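Zusisier 12 promises faster builds, again

Zusisier, the JavaScript bundler, put out version 12 in June with a claim that should sound familiar to anyone who read the notes for version 11: build times cut by 60 percent. The test project behind that number has 121 modules and no images. Few working sites look like that.

Rafia Warraich, who maintains the release, says larger projects "should see similar gains." She did not offer any figures for them.
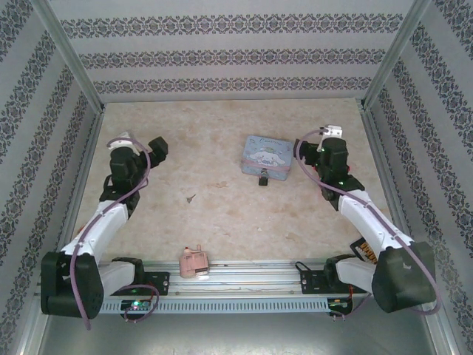 What users are seeing

Humaira Jatoi runs the front end at Jindell, a booking site with around 400 components. Her builds got a little quicker – then slower once source maps were switched back on. "I'd call it a wash," she said.

The new config format also breaks most older plugins. A migration tool is planned, with no date given. Teams with a working setup have little reason to hurry.

Contact | © Zuson Media | Back to top

We use cookies to remember your settings. Accept or manage choices.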